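4.2 Reliability of the printed rosters

Regimental histories are often treated as settled fact, and we doubt they deserve it. The Zetlow roster lists 1,146 men mustered for border service, yet 281 of them have no matching pay record. Trịnh's reading is that the clerks lost the papers. Perhaps - but lost papers do not explain why 19 of those men are given promotions.
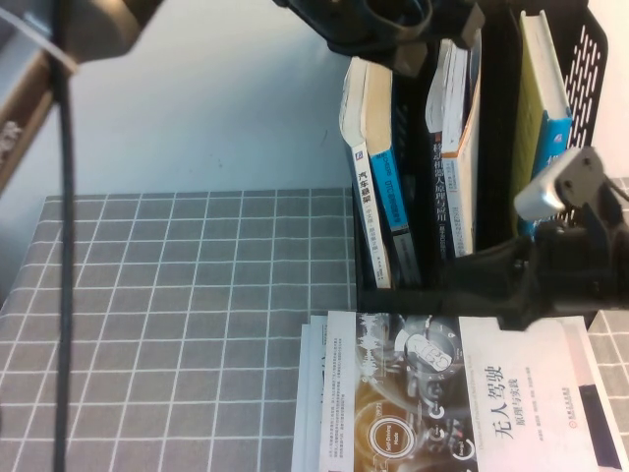
Figure 3. Table with gridded gray cloth and upright books.

Later authors made things worse by copying one another. The Zaidi memoir repeats the Zetlow totals without a source, and the Plollora edition then cites Zaidi as proof. 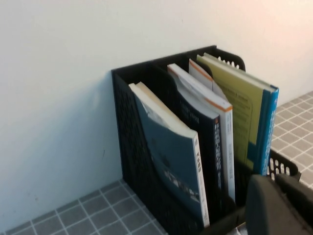 Unit histories also reward whoever paid for the printing. Officers get a page each, privates a line. A row of books may look like independent witnesses, as four volumes upright in a black mesh organizer might, and still rest on one bad list. We checked 100 names against discharge papers and would not yet trust the rest.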